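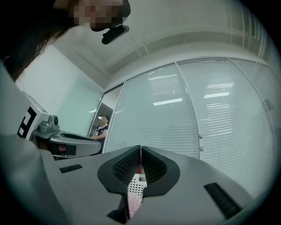
Figure 1. Two hand-held grippers during a working session, one with its marker and camera module in view.

Comparison of Two Hand-Held Grippers for Recording Manual Tasks
Student project report
Author: Rania Belhaj
Submitted: 02/10/2019

1. Purpose

This report sets out the results of a comparison between two hand-held grippers, referred to throughout by their project names, Marikar and Cliltska. The work was carried out for the Prolmont student program, with laboratory space and bench equipment provided by Cellstead. The question put to the author was which finger pad and camera position should be used when the full recording work begins in January.

Both tools are carried in the hand and worked by the operator directly. Video from each tool is later matched with its position in the room, so the quality of the view matters as much as the quality of the grip.

2. Equipment

The grippers share the same general layout: a light-coloured housing, dark textured fingers and a square black-and-white marker that the tracking software uses to work out where the tool is. The Marikar tool was fitted with the softer pads and a wide-angle camera set close to the fingers. The Cliltska tool used firmer pads, and its camera was set farther back.

No changes were made to the controller between trials. The same settings file was loaded at the start of every session and its version was written in the logbook.

3. Method

Seven household and office items were chosen, ranging from a marking pen to a folded tea towel. Each item was picked up, moved to a tray and released 20 times with each tool. A pick was recorded as a failure if the item slipped, turned in the fingers by more than a quarter turn, or had to be gripped a second time.

Trials were run in a shared office laboratory during normal working hours. It was decided early on not to close the room or change the lighting, as the January recordings will be made under the same conditions.

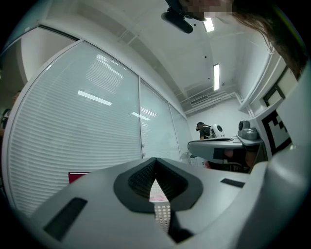
Ceiling lights and glass partitions were therefore treated as part of the test. Each session was reviewed for periods in which the tracking software lost the marker, and these were noted beside the pick results. A sample of 2,739 images was then checked by hand for glare, blur and blocked views of the fingertips.

4. Results

The softer pads of the Marikar tool held the pen and the other narrow items more reliably. With the tea towel the difference was small, and the author does not consider it meaningful. The firmer pads of the Cliltska tool released items more cleanly – the softer pads tended to drag light objects a short distance as they opened.

The close camera gave the better view of the fingertips but showed less of the tray. Reflections from the partitions were recorded with both cameras. Most lost-marker periods occurred when the operator's forearm passed in front of the marker, and a change of stance was enough to prevent this in later sessions.

5. Limitations

All picks were made by a single operator, who became more practised as the trials went on. The Marikar tool was tested first in most sessions. This order should have been alternated, and part of the Cliltska result may reflect added experience. Pad wear was not measured.

6. Recommendations

It is recommended that the softer pads be adopted for January, together with the close camera position. Operators should be shown how to keep the forearm clear of the marker before their first recording. A second operator should repeat the pen and tea towel trials with the order of the tools reversed, and the results should be added to the project logbook.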